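Ticket 2821: Plaid cloth will not fold square
Location: Kistholm, round table
Category: Textiles / folding
Last updated: May 24, 2022

Reported problem: the blue checked cloth comes out skewed after the second fold. Corners miss by 74 mm at worst. Target is a flat rectangle with the check lines parallel to the edge.

Step 1. Measured the cloth on a hard floor. One side is 146 cm, the opposite side slightly less. The hem has pulled in since it was first logged in February.

Step 2. Put the cloth back on the round table and spread the near half first, leaving the far side bunched.
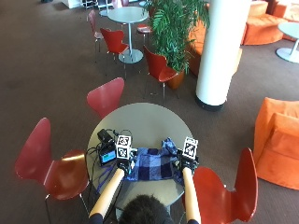
Does the cloth need ironing before each fold?
Only if creases from the previous fold are still hard to the touch. Otherwise smooth it by hand from the center out.

Step 3. Tried lining up the hem with the table rim. Rejected. The rim is curved and gives no straight reference. Used a dark line in the check instead, four squares in from the hem. Skew dropped to under 20 mm.

Step 4. Repeated with the overhead light on and the side lamp off. Navy and medium blue are easier to tell apart this way.

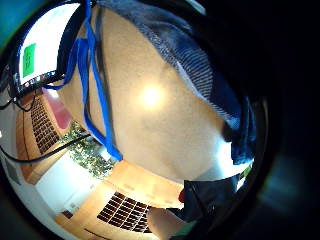 Step 5. Folded again along the same dark line, then once across. Corners met on three tries out of four. The fourth slipped when the top layer was pulled before the bottom one was flat.

Status: open. Hem to be unpicked and resewn. Replacement cloth requested from Ahonen, order ref 187. Retest on arrival.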